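3. 호일로 싸기 (포디크 도시락 보온 가방 사용 안내 중)

가방 조립은 앞 장에서 끝냈으니 이제 제가 제일 좋아하는 부분이에요. 바로 호일 포장! 저는 샌드위치든 군고구마든 주먹밥이든 다 호일로 싸서 포디크에 넣고 다니는데요, 몇 번 소스를 흘려 보고 나서야 지금 방식으로 굳어졌어요. 순서대로 따라 해 보세요.

준비물
- 알루미늄 호일 (저는 벨라미 롤을 써요. 동네 마트에서 4,000원 주고 샀어요)
- 종이 포일 한 장
- 마른행주
- 싸고 싶은 음식

순서
1. 상을 마른행주로 한 번 닦아 주세요. 빵 부스러기가 남아 있으면 호일에 콕 찍혀서 구멍이 나더라고요.
2. 호일을 음식 길이의 세 배쯤 되게 끊어요. 아깝다고 짧게 끊으면 결국 한 장 더 쓰게 돼요(제가 맨날 그래요).
3. 종이 포일을 호일 위에 깔고 음식을 가운데 올립니다. 토마토나 김치가 들어간 건 이 단계를 꼭 지켜 주세요.
4. 긴 쪽 두 변을 위로 모아 맞대고, 손가락 한 마디 폭으로 두 번 접어 내려요.
5. 양 끝은 선물 포장하듯 삼각형으로 눌러서 밑으로 접어 넣어요.
6. 접힌 쪽이 위로 오게 놓고 손바닥으로 살살 눌러 모양을 잡아 줍니다. 꽉꽉 누르면 빵이 납작해져요!
7. 가방 안쪽 칸에 눕혀 넣고 지퍼를 끝까지 닫으세요.

참고: 따뜻한 음식은 한 김 식힌 다음에 싸세요. 뜨거울 때 바로 싸면 안에 물방울이 맺혀서 빵이 눅눅해져요. 시원하게 먹을 음식은 냉장고에서 꺼내자마자 싸서 보냉 팩이랑 같이 넣으면 돼요.

주의: 호일째로 전자레인지에 넣지 마세요. 접시에 옮겨 담고 데우는 게 맞습니다. 호일을 자른 가장자리도 은근히 날카로우니까 아이랑 같이 할 때는 끊는 것만 어른이 해 주세요.
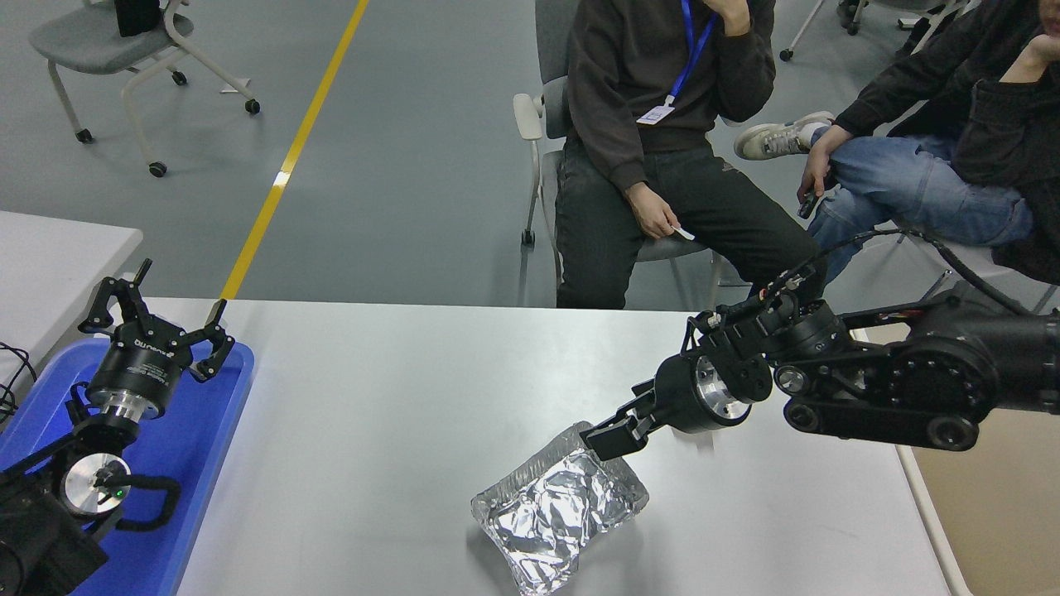 모양 때문에 걱정하시는 분들이 계신데, 저는 반듯하게 싸는 건 진작에 포기했어요. 네모 비슷하게만 잡히면 가방에 잘 들어가고, 먹을 때 어차피 다 펼치잖아요. 흰 상 위에 있는 은색 꾸러미처럼 온통 쭈글쭈글하고 주름마다 빛이 번쩍거려도 괜찮습니다. 주름을 펴겠다고 손톱으로 자꾸 문지르면 오히려 찢어지니까 그냥 두세요. 저는 찢어지면 그 자리만 작은 조각으로 덧대고, 많이 찢어졌으면 한 장을 더 둘러요.

가방이 작은 분들은 꾸러미를 세워 넣고 싶으실 텐데, 소스 있는 음식은 웬만하면 눕혀 주세요. 다 먹고 나면 호일에 묻은 음식물을 닦아 내고, 동네 분리배출 기준에 맞춰 버리면 끝이에요. 안쪽 칸 청소하는 법은 다음 장에 따로 적어 뒀어요.

댓글

Chutima Yensuk
종이 포일 까는 거 왜 이제 알았을까요ㅠㅠ 김치볶음밥 주먹밥 싸 갔는데 가방이 깨끗해요!

Lợi La
5번에서 삼각형 접기가 자꾸 풀려요. 밑으로 넣을 때 한 번 더 접어도 되나요?

Rattana Rojanasak
↳ 저는 한 번 더 접어요. 두꺼워지긴 하는데 안 풀려요.

Samran Kaewkla
군고구마는 종이 포일 없이 싸도 괜찮던데요. 껍질째 먹는 거 아니면요.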